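Buy the box with the metal catch

By Neusa Damasceno

Most of us choose a storage box by size and price. I think we should look at the catch first. It is the part we touch every day, and it is usually the first part to go.

I wrote about lunch tins last August and 26 readers replied. Most of the letters were about broken fastenings. One woman in Clusdale keeps her sewing things in a Plurko box held shut with a hair bobble — the plastic tab snapped in its first winter, and the firm doesn't sell a spare.

A metal clasp costs more to make and adds a bit of weight. I would still pay for it. A loop of metal can be bent back with pliers, and you can see how it works by looking at it. A moulded tab goes white at the fold, then splits, and then a perfectly sound box goes in the bin.
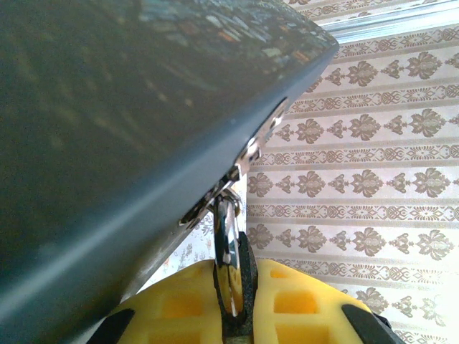
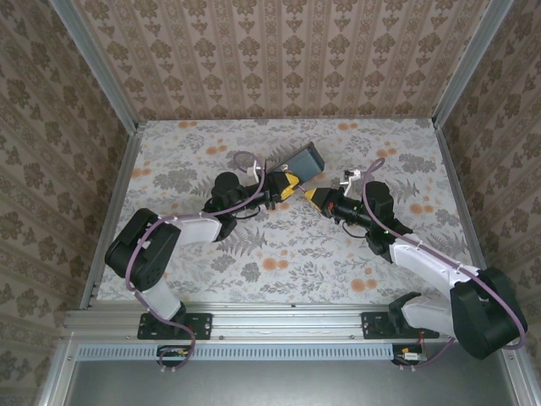
A dark grey box, with its silver clasp in the first picture.

What to ask in the shop

Open and close it a few times before you pay. If the catch needs a thumbnail, leave it on the shelf. Check whether the metal is screwed or riveted on, and ask if the part can be bought separately. Few assistants will know, but the question gets passed up now and then.

Makers will say that customers want cheap boxes. Some do. I have bought three cheap ones in the time my mother has owned one good one, and hers still shuts.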